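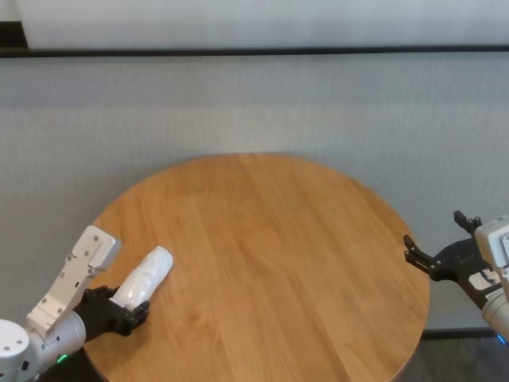 Round wooden table with a honey-colored top. Light and dark grain shows along the boards.

Bramside Opens Table Repair Service to Private Households

New workshop in Jastenitz will take in solid wood tables of any make from September

JASTENITZ, 1 July 2022 – Bramside, the furniture repair company, will open its table repair and refinishing service to private households in September. Until now the service has been available only to restaurants, hotels, schools and public libraries that hold a maintenance contract with the company. Under the new arrangement, any household within the Bramside delivery area will be able to send in a solid wood table for cleaning, repair and a new finish.

The work will be done at a new workshop in Jastenitz. The building has 2700 square feet of floor space and was previously used to store garden machinery. It has been fitted with dust extraction, a separate finishing room and a heated drying store. The company's existing workshop, on Mill Road, will stay open and will continue to handle contract work.

"We have been turning private customers away for years," said Abdelkrim Zerouali, head of workshops at Bramside. "They would bring their own kitchen table to the gate on a trailer and we would have to tell them we didn't have the space. Mostly they had tried to find someone local and couldn't. The people who used to do this work have retired, and a lot of the shops that are left only want antiques."

Bramside repaired 897 tables for contract customers last year. The company has set the capacity of the new household service at 1000 tables in its first full year of operation. If bookings go beyond that number, customers will be offered a place on a waiting list.

What the service covers

The household service is for tables with solid wood tops. Round, oval, square and rectangular tables are all accepted, as are extending tables with loose or folding leaves. The base may be of wood or metal. Tables with veneered tops can be inspected, but the company will decide case by case whether they can be sanded. Glass, stone and laminate tops are outside the service.

Three levels of work are offered.

Clean and re-oil. The top is washed down, lightly sanded by hand and given fresh oil. This level is meant for tables that are sound but dull, dry or marked with light rings from cups and glasses.

Full refinish. The old finish is removed down to bare wood. Dents are raised with steam where the wood allows it, and deeper damage is filled or patched. The customer then chooses a finish.

Structural repair. Loose joints are taken apart, cleaned and glued again. Split boards are closed or replaced, warped leaves are flattened where possible, and worn extension runners are rebuilt. Structural repair can be ordered with or without a full refinish.

Heat marks, ink and old water stains do not always come out completely. Customers will be told before work starts if a mark is likely to remain visible. Where a stain goes deeper than the company is willing to sand, the workshop will recommend leaving it in place or using a darker finish.

Finishes

Customers who order a full refinish can choose between Prosser Clear and Prosser Warm, the two hard oils that Bramside uses in its contract work. Prosser Clear keeps the wood close to its bare color. Prosser Warm brings out a yellow or amber tone and makes the grain stand out more strongly, particularly on oak, ash and pine. Both are applied in thin coats and buffed between coats.

Lacquer will be available on request for tables that get heavy use. The company does not recommend it for most homes, as a lacquered surface is harder to touch up once it has been scratched. An oiled top can be spot-repaired by the owner with a cloth and a small amount of the same oil.

Each refinished table will be returned with a care sheet that names the finish used, the date it was applied and the cleaning products that should be kept away from it. A small tin of the matching oil is included in the price.

"People worry about oil because they think it means work every month," Zerouali said. "For a family table it is usually once a year, and it takes as long as washing the car. The thing that does the damage is spray cleaner. We see tables where the middle is perfect and there is a gray patch at each chair, and when we ask, there is always a bottle of something under the sink."

How bookings will work

Customers begin by filling in a form on the Bramside website or by calling the workshop. They will be asked for the size of the table, its approximate age if known, and a set of photographs showing the top, the underside and any damage. The workshop will reply with a price range. A fixed price is given once the table has been inspected in person, and the customer can decline at that point and pay only for transport.

Bramside drivers will collect and return tables from ground floor rooms. Collection from upper floors is possible where there is an elevator or a wide staircase, and this should be mentioned when booking. Legs and pedestals are removed on site if needed, and all fittings are bagged and labeled with the order number.

A clean and re-oil takes one week from collection to return. A full refinish takes three weeks, most of which is drying time. Structural repairs are scheduled individually. Households that cannot be without a table can borrow a plain folding one for the length of the job, subject to availability. There is no charge for the loan, but a deposit is taken.

Customers may also bring a table to the Jastenitz workshop themselves. The loading door is at the back of the building and is reached from the side lane. Drop-off is by appointment.

Bookings open on the website at the beginning of August, with the first collections in September.

Staff and training

The new workshop will create nine full-time jobs, including six bench positions, two drivers and an office manager. Four of the bench positions have already been filled by staff moving over from Mill Road. The remaining posts are being advertised now.

The Jastenitz site will also be the new home of the Master course, the company's in-house training program for furniture repairers. Trainees on the course spend two years at the bench and work under an experienced repairer on customer orders. The first months are spent on sanding, scraping and sharpening, followed by joint repair, patching and color matching. In the second year each trainee is responsible for complete jobs from inspection to delivery.

Master has until now shared space with the contract workshop, where trainees mainly saw the same few models of restaurant and school table. Moving the course to the household workshop will give them a wider range of woods, construction methods and earlier repairs to deal with.

"A contract job might be forty of the same table, and you can learn to do that one table very well," Zerouali said. "Then something comes in that somebody's grandfather made in a shed, with screws where there shouldn't be screws, and you have to work out how it goes together before you touch it. That's a different kind of day. The trainees need both."

Applications for the next Master intake are open. No previous experience in woodworking is required, but applicants will be asked to attend a practical trial day at the workshop. Trainees are paid from the start of the course.

Materials and waste

The workshop will buy its repair timber from local sawmills where suitable stock is available – mainly oak, ash and beech – and will keep a store of reclaimed boards for matching older tables. Boards from tables that cannot be saved will be added to the store with the owner's consent. Sawdust from untreated wood will be collected and pressed for heating the drying store. Dust that contains old paint or lacquer is kept separate and removed by a licensed contractor.

Oily rags are a known fire risk in finishing shops, and the finishing room has been fitted with sealed metal bins that are emptied at the end of each shift. Customers who oil their tables at home are advised on the care sheet to dry used cloths flat outdoors, away from anything that can burn, before throwing them away.

Chairs and other furniture

The household service is limited to tables for the time being. Bramside will review in the spring whether to add chairs and benches. Customers who want a matching set refinished can register their interest on the booking form, and will be contacted if the service is extended.

Contract customers are not affected by the changes. Existing agreements, prices and collection dates remain as they are.

About Bramside

Bramside repairs and refinishes wooden furniture for restaurants, hotels, schools and libraries. The company runs workshops on Mill Road and in Jastenitz, and trains furniture repairers through its Master course. It produces the Prosser line of hard oils for its own use and for sale to customers.

Media contact

Press office, Bramside, Jastenitz workshop. Interviews with Abdelkrim Zerouali and visits to the new workshop can be arranged through the press office during working hours. Visitors to the bench area are asked to wear closed shoes.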